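Giving up fizzy drinks, day 21

Quick one, bus in ten minutes. Still off the cola. Headaches went after the first week, thank god, sleep is better, teeth feel less furry. Funmilayo says I'm less snappy. Hmm. 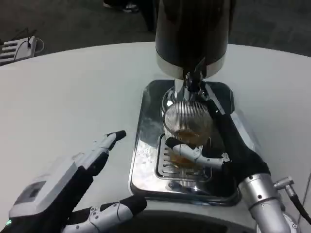 Worst bit is still 4pm. Used to walk down to the shop in Misdale for a can and now I just sort of hover. Tried squash, too sweet. Tried mint tea, tastes like toothpaste. A glass of something amber-brown from a tap is definately still tempting. Anyway. Saved enough for new trainers by September, maybe. Bus!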